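The owner of Womitz didn't set out to make a living from where people put their stuff. She ran a stall at the Karimi market in Trovmont for 10 years, mostly secondhand kitchen things, and she says customers kept asking for the same item. "Something to drop things in! They'd hold up a roasting dish and ask me if a child could keep toys in it."

So now she sells tubs and trays, and I spent a very happy morning talking to her about them (she talks fast, and my notes are a mess).

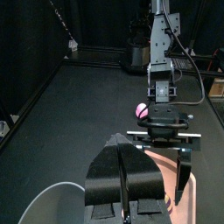 Her favorite argument is the one about sides. She'll take a low tray over a deep box any day, because you can see what's in it and you don't have to dig. "But flat is no good either," she told me. "Put a ball on a flat board and you'll be on your knees under the couch." The pink tray has raised walls and rounded corners, and she got quite worked up about those corners. Crumbs! She can't stand a square corner with crumbs in it. I went home and looked at my own square ones, and she has a point.

What about the tall round tubs, though? She sells more of those than anything, 200 last November, and she's a bit grumpy about it. "People love a bin because they can throw things in and walk away," she said. "Then the one thing they want is at the bottom." Her own rule is 2 kinds of thing per tub and then you stop.

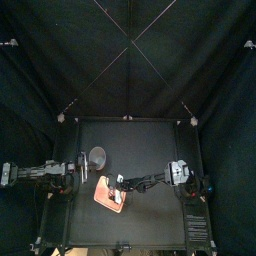 The round gray container, with its thin rim, on the black tabletop.

I asked about color, expecting a shrug, and got a speech. The supplier, Stimo, wanted her to take everything in gray. She held out for the warm pinky-orange on the trays. "Gray is lovely until you lose a gray sock in it," she said. Her oldest customer is 92 and buys only the bright ones, for her glasses and her pills, and tells her off whenever they're out of stock.

And the ball? She laughed. She thinks every tray should be tried with something that rolls before you buy it, and she'll happily let you do it in the shop while she rings up somebody else.
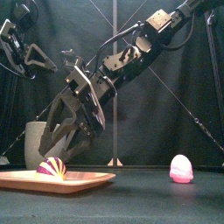
Striped ball, shallow tray.

Before I left she sold me a tray. It's by my front door with the keys in it, and so far the mail has stayed out.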